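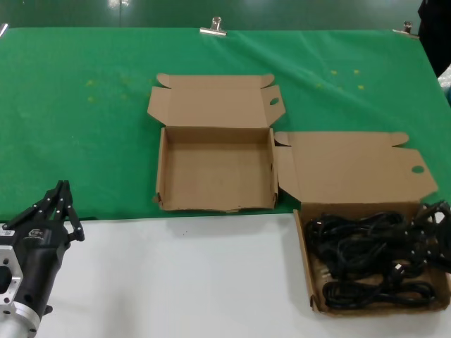

25 Nov 2020. Fault 1231 again, the one the manual calls "unexpected contact." I'd have called it punching a box. The left arm went down for a power cord, kept going, and stopped only when Kiros hit the button. He is fast on the button. He has had practice.

Gemma blames the last Vandotus update. Tanveer blames the cords, which tangle if you look at them. I wrote down both theories and put the coffee on. 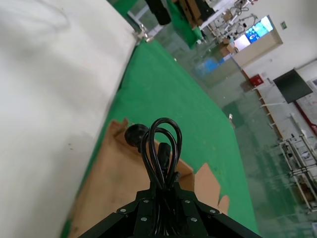 Was anyone hurt? Kiros bruised a knuckle on the stop button, and the arm is fine.

We cut the speed limit and tried again. Four clean picks, then 1231 on the fifth. Diễm read the log off her laptop in the voice people use for wills. The force reading had frozen 2 seconds before the stop, so the arm thought it was touching nothing at all, very gently.
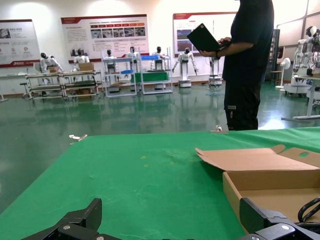 Natnael Endale, Iltemstead, bench log and complaints

New rule from tonight: hands off the table until the reading moves. I've asked for a new sensor. The last one I ordered in May.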